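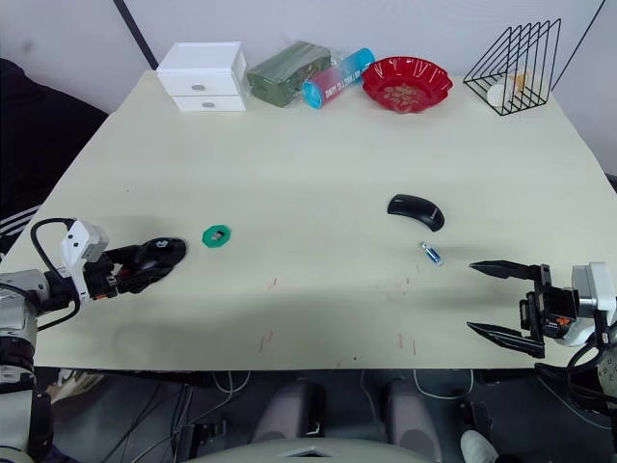
Célula bimanual de manipulación: pérdida intermitente del sensor de muñeca izquierdo y plan de mantenimiento

Foro técnico Bakari > Células de sobremesa > Mantenimiento y reparación

celula_prernari
Mensaje inicial, 16 de marzo de 2026

Estimados miembros del foro:

El laboratorio de manipulación de Prernari solicita la opinión de otros centros sobre una avería que afecta a su célula de dos brazos. El equipo trabaja sobre una mesa de superficie mate y se emplea para tareas de recogida y colocación de objetos domésticos. El contador del controlador indica 2.897 horas de servicio.

Desde febrero, el módulo sensor de la muñeca izquierda pierde la comunicación durante periodos cortos y la recupera sin intervención. El brazo derecho no presenta la incidencia. El registro muestra que las interrupciones coinciden, en su mayor parte, con giros amplios de la última articulación. Con el brazo detenido no se ha registrado ninguna.

Comprobaciones realizadas hasta el momento:

Sustitución del cable de datos en el tramo comprendido entre la base y el controlador, sin resultado.
Actualización del firmware del módulo, sin resultado.
Intercambio de puertos en el controlador. La avería permanece en el brazo izquierdo.

El cable de la muñeca forma un bucle que pasa por encima y por detrás del módulo y desciende por el exterior del brazo. Así se entregó el equipo y así se ha mantenido. Se ruega indicar si otros centros han modificado este recorrido y con qué consecuencias.

Se agradecería asimismo cualquier observación sobre el plan de revisiones, que en la actualidad se limita a una inspección visual y a la calibración mensual.

taller_ambrose
Respuesta

Buenos días:

En el taller de Ambrose se atendió una avería de características análogas. El origen se encontraba en el conector del módulo, concretamente en el anclaje. Cuando el bucle carece de punto fijo, cada giro de la muñeca transmite la tracción al conector, y los contactos acaban cediendo.

La corrección aplicada consistió en fijar el cable al cuerpo de la muñeca mediante una brida acolchada, a 40 mm del conector, y en acortar el bucle de modo que no pudiera engancharse con los objetos ni con el otro brazo. La incidencia no ha vuelto a producirse.

Se recomienda proceder en este orden:

Llevar el brazo a una posición de reposo, con la pinza apoyada o sujeta, y cortar la alimentación de la célula.
Desconectar el cable del módulo y examinar los contactos con lupa. Un contacto hundido o ennegrecido obliga a sustituir el conector completo.
Conectar de nuevo, colocar la brida sin apretarla del todo y mover la articulación a mano entre ambos topes.
Apretar la brida cuando se haya comprobado que el cable no se tensa en ningún punto del recorrido.

soporte_trokton
Respuesta

El servicio de soporte de Trokton desea formular una reserva respecto de la respuesta anterior.

El acortamiento del bucle no está contemplado en nuestras instrucciones de integración y no puede recomendarse con carácter general. La longitud sobrante absorbe el giro de la articulación. Si se reduce, la flexión se concentra en un tramo menor y el conductor se fatiga antes. Hemos recibido cables rotos precisamente en el borde de la brida.

Se aconseja fijar el cable y conservar toda su longitud. En caso de que el bucle invada la zona de trabajo, procede guiarlo hacia el exterior del brazo con una cinta textil, que admite cierto deslizamiento.

Antes de cualquier modificación mecánica, convendría descartar el conector mediante una prueba sencilla: intercambiar los cables de muñeca de ambos brazos y repetir la misma secuencia. Si la pérdida se traslada al brazo derecho, el defecto reside en el cable.

taller_ambrose
Respuesta

Se toma nota de la reserva, que no compartimos en su integridad. Nuestra célula cumple un programa de movimientos limitado, en el que la muñeca nunca recorre todo su rango, y en esas condiciones el bucle corto no ha causado daño. Admitimos que un centro que utilice el giro completo debería conservar la longitud original.

En cuanto a la cinta textil, nuestra experiencia es desfavorable. Se afloja con el uso y exige una revisión que pocos laboratorios llegan a efectuar.

aula_robotica_sur
Respuesta

Buenas tardes:

Desde este centro docente se desea llamar la atención sobre dos aspectos ajenos a la muñeca.

El primero es el cableado inferior. Por debajo del borde de la mesa se aprecian varios cables que cuelgan sueltos, unos blancos y otros negros. Un cable de datos que pende por su propio peso puede aflojarse en la base, y el síntoma sería muy semejante al descrito. Sugerimos una canaleta bajo el tablero, con la alimentación y los datos en conductos separados.

El segundo se refiere a las marcas rojas de la superficie, repartidas por la mitad delantera del tablero. Si corresponden a posiciones de referencia, convendría sustituirlas por una plantilla. Si carecen de función, deberían limpiarse, dado que cualquier trazo de color puede interferir en la segmentación de objetos pequeños. Sobre esa misma mesa hay piezas de tamaño reducido, como el cilindro azul o el anillo verde, para las que el fondo tiene importancia.

celula_prernari
Respuesta

Se agradecen las aportaciones.

Respecto de las marcas, son restos de rotulador de una campaña anterior y no cumplen función alguna. Se ha solicitado al personal de limpieza que no intervenga sobre el tablero, por lo que la tarea corresponde al laboratorio. No consta que hayan afectado a la segmentación, aunque tampoco se ha efectuado una comparación.

Respecto del cableado inferior, la observación es pertinente. Se había aplazado la instalación de la canaleta hasta decidir la ubicación definitiva de la base.

Se realizará en primer lugar el intercambio de cables propuesto por Trokton.

integracion_norte
Respuesta

Se discrepa en lo relativo a las marcas. En nuestras células se dejan trazos sobre la mesa de forma deliberada, con el fin de que el sistema no dependa de un fondo uniforme. Lo relevante es que el estado de la superficie quede anotado en cada sesión. Limpiar el tablero a mitad de una campaña introduce un cambio que después resulta difícil de explicar.

En relación con el plan de mantenimiento, la calibración mensual parece insuficiente para dos brazos que comparten espacio. La nuestra se efectúa cada siete días, con comprobación de la apertura de la pinza y del cero de cada articulación. Los dedos largos y puntiagudos, como los de la pinza derecha, se desalinean con contactos leves contra la mesa, y conviene medir la separación entre puntas con un calibre antes de iniciar la jornada.

soporte_trokton
Respuesta

El intervalo de siete días es razonable, pero no se considera obligatorio. La recomendación de Trokton consiste en calibrar tras cada colisión registrada y, en ausencia de colisiones, una vez al mes. Calibrar con mayor frecuencia no perjudica al equipo.

Sí se insiste en la revisión de los conectores de muñeca cada 2.000 horas. El equipo del mensaje inicial ha superado esa cifra y en el historial expuesto no se menciona ninguna revisión de ese tipo.

celula_prernari
Respuesta

Se comunica el resultado de la prueba. Intercambiados los cables, la pérdida de comunicación se mantiene en el brazo izquierdo. El cable queda descartado.

A continuación se cortó la alimentación y se examinó el conector del módulo con lupa. Uno de los contactos se encontraba hundido respecto de los demás. La revisión de las 2.000 horas, en efecto, no se había llevado a cabo. La hoja de mantenimiento heredada no la incluía y se ha corregido.

Se ha pedido un conector de recambio. Mientras se recibe, la célula trabajará únicamente con el brazo derecho y con el izquierdo estacionado. Para el montaje se ha optado por la brida acolchada a 40 mm, sin acortar el bucle.

taller_ambrose
Respuesta

Nos parece una solución adecuada. Se sugiere anotar en el cable, con un marcador indeleble, la posición exacta de la brida. Si en la próxima revisión la marca se ha desplazado, el apriete es insuficiente.

integracion_norte
Respuesta

Una consulta adicional: ¿se ha verificado el conector del módulo derecho? Ambos brazos acumulan las mismas horas.

celula_prernari
Respuesta

Todavía no. Se desmontará en la misma parada en que se sustituya el izquierdo, y se han solicitado dos unidades del recambio por si fuese necesario. El resultado se publicará en este mismo hilo.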